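The first thing Fiona Lindsay did when she got the keys to the old feed store on Dredwood Lane was sit down on an overturned bucket and eat a sandwich. She had been planning the move for most of a year, and she says now that she wanted a few minutes of simply being in the place before there was anything to do in it (there has been something to do in it ever since).

Moving a household is hard enough, as anyone who has ever hunted for a can opener at nine at night will tell you. Moving a small shop is a different animal. Fiona sells secondhand sheet music, and over 18 years she had gathered more of it than one person could reasonably carry up a flight of stairs: hymnals, dance band parts, piano lessons with some other child's pencil marks still in the margins. She loves those pencil marks, and she will show you her favorites if you have an afternoon to spare.

Her old place was four blocks away, over the Nukileck bakery, and people kept telling her that four blocks was nothing. Well! It took 96 boxes and the better part of two weeks, with a borrowed van that didn't care for reverse gear. Euan Swanson, her brother-in-law, drove it, and he still takes the long way past the Huerta parking lot out of habit so he never has to back up.

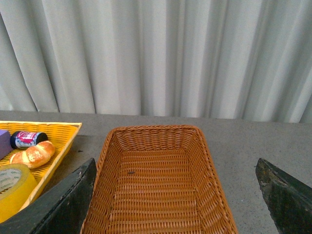

## Small boxes, and plenty of them

Paper is heavy, and it fools people. Euan filled the first big carton right to the top with opera scores, got his arms around it, and then went off to find smaller cartons. Fiona's rule after that was a box you could lift while holding a conversation, and I've borrowed it for my own books with great success.

She labels on the side, never the lid, and she writes the shelf where a thing is going instead of the shelf it came from. She also keeps one box back for the very end, with scissors, tea, a lamp, a phone charger and the good mugs wrapped in a dish towel. It rides up front with the driver, and it gets opened first.

As for tape, she is firm. Buy more than you think you need, fold the end under when you set a roll down, and run a second strip across the bottom of anything that holds paper. 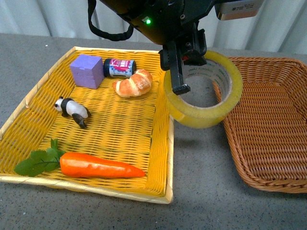 *A roll of clear packing tape, held upright.*

The new shop opened on a drizzly morning in September, with over 12 people waiting under the awning and the waltzes still in their cartons by the door. One gentleman bought a foxtrot straight out of the box. Fiona has since found a spot for nearly everything except the brass band parts, which are under the stairs for now, and she'd be glad to hear from anybody with a sturdy cabinet to sell.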